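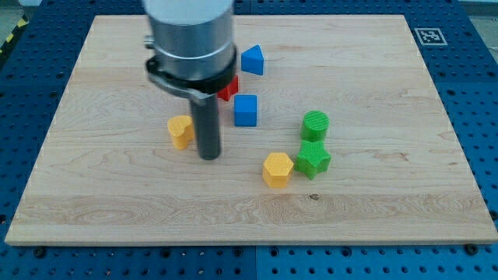
Learning to steer with my left hand, May 2019

Got home late with my shoulders up by my ears, and I want to put today down before I lose it, because it was a good day for all that it didn't feel like one until well after tea.

I had the blocks to myself from first thing. The task is still pushing, only pushing, one rod and no fingers to grip with, and you would think there was very little to say about pushing a block across a piece of wood. I have now filled most of a notebook on it! The instruction comes up on my screen in plain words, something like "bring the yellow heart over to the blue cube", and I take the controller and steer the arm there while the computer writes down every little thing I do. Then the next one comes up, and the next. We want 600 good runs before the Kostiuk people come over to Dastthorpe, and as of tonight we have 500, so I can see the end of it from here.

The cube is a dear. You set the rod against the middle of a side and off it goes, straight as you like. The star I could cheerfully throw in the canal. If you catch it on a point it swings round, and then you are chasing it, and every bit of the chasing goes into the recording for the robot to learn from. I used to stop and begin again whenever that happened. I've been told not to, as it needs to see somebody get out of a muddle as well as somebody who never gets into one, and I must say I find that a comforting thought on the drive home.

The green cylinder and the green star ended up nearly touching at one point and I had to get the yellow hexagon past them without nudging either. I held my breath the whole way, which is silly when you are sitting in a chair two yards off.

After lunch I tried the controller in my left hand, mostly to rest my right wrist, which has been grumbling since February. Dreadful for the first half hour. Then it came, rather slowly, and my left-handed runs are smoother than my right-handed ones, I suppose because I'm too frightened to hurry. I kept 31 of them. I have written "left" beside each in the log in case anybody at Stunia wants to know why the arm suddenly developed manners.

We let it have a go by itself before I locked up. It was asked for the blue cube and it went down beside it, waited, and gave it a tiny push, then another tiny push, which is precisely how I do it. I've never thought of myself as having a way of pushing things. It felt like hearing your own voice on an answering machine, only nicer.

Must remember to take the wrist support in tomorrow, and to ring Prultgate about the spare controller, and we are out of milk again.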